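Bring Back the Two-Moto Club Day

I drove home from Zadstead last March with mud in my ears and a grin I couldn't get rid of, and I've been boring people with the same argument ever since. Local motocross needs more club days. Proper ones, with two motos per class, one set of gates, a sandwich van and a trophy table that's mostly plastic.

The big regional series are great! I watch every round I can. But a kid on a 12-year-old bike with a borrowed chest protector has no business lining up there, and a lot of them do it anyway, since the calendar gives them nothing else. They get lapped twice and go home, and by summer the bike's up for sale.

At Zadstead we had 115 entries, and the slowest class got exactly the same track time as the fastest. Clyde Schumacher, 54 and riding a bike he rebuilt in his garage, had a last-lap scrap with Yolanda Mbeki over what I think was ninth place, and the fence went nuts. You'd have thought it was a title decider. Yolanda got him in the final corner by going way out wide where the dirt was still soft, and he was laughing before he had his helmet off.

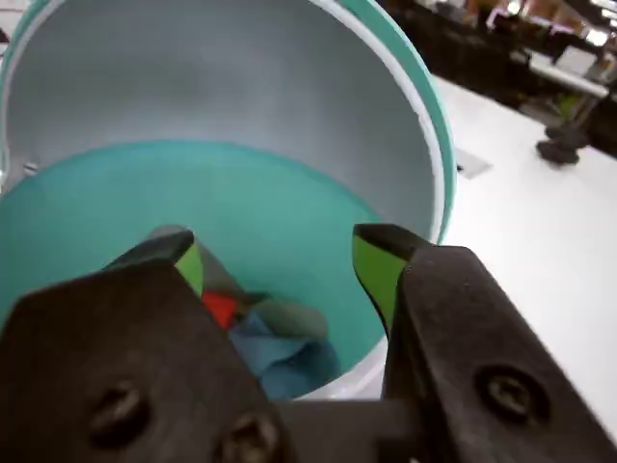
Cloths in the bottom of a bucket.

Now, I know the complaint. Marcus Lindqvist, who has run the gate at Calloway for longer than I've been riding, told me club days don't pay. Ambulance cover costs the same whether you've got a full entry or half of one, and so does watering the track. He's right about the bills. I'd still say the sums look different if you count the riders who come back next season (and bring a brother, and a neighbor, and somebody's dad who used to race).

There are ways to shave the cost, too. Share a date between two clubs. Drop the live timing and score the beginner classes by hand, the way we used to. Run the minis first thing, at 8:30, so families can head out by lunch if they need to. Calloway has the better parking and Zadstead has the better dirt, and I'd happily ride a joint series that swapped between them.

And please, keep the second moto. I've seen a few one-day events cut it to fit in more classes, and it's such a shame. The second moto is where a nervous rider who stalled on the line in the first one gets to go again, knowing where the ruts are. Half the best racing I saw in March came after lunch.

Entries for the next Zadstead day open soon. I'll be in the vet class, somewhere behind Clyde.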